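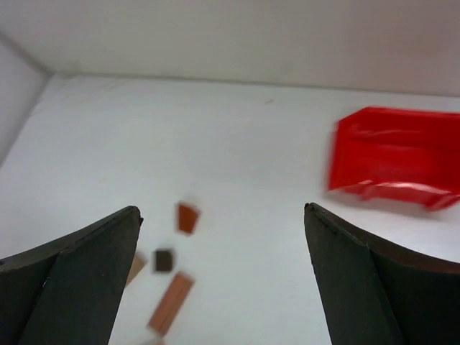 Altik told us at the door that the best question all day would be why the thing is so slow, and to please ask it early. So we did. Answer further down.

Visit report, Trarnach open day, 1st June
Module: Intro to Automation

Went as a group, bus was late, missed the welcome talk. Got the handout though. Trarnach does pick and place cells for small workshops and had three demos running. We picked the block sorting one for this report as the assignment says one demo in detail.

What the demo is
Two-finger gripper, camera at the wrist, looking down past the fingers. White table with white walls so the blocks stand out. Small wooden blocks in different colors, pale to nearly black, and a red tray sort of thing further back. Job is blocks into tray. The software is called Rissanen, they write it themselves, version we saw was a test build.

How it runs (from handout + what we heard)
- arm goes over the blocks, fingers open
- picks a target, closest to center first
- lowers, closes, lifts, goes to tray
- if the grip fails it tries again, after that it skips the block

They did 600 practice picks before the open day. Max speed on the day was set to 60 percent. Thats the answer to the slow question, visitors are standing close and the guard was off on one side.

What we noticed
Wrist camera picture gets blurry when the arm moves. Fingers stay sharp as they move with the camera, blocks smear. We asked if this matters, they said it takes the decision when the arm has stopped so mostly no. Would have liked to see numbers on this.
Dark blocks vs pale blocks on a white table, we thought pale would be harder. Got told yes, a bit, depends on shadows. Not tested by us.
Blocks close together looks like the real problem. Fingers need room on both sides.

Second demo (short)
Tondness conveyor, 50 parts a minute. Loud. Couldnt hear the explanation so not much to write, sorry.

What we would do diffrent
Bring own questions on paper. Ask for the cycle time, we forgot. Go back in August when the new build is supposed to be out, if the course pays the bus.

Sources: handout, our notes. Sketch of the cell layout is in the appendix.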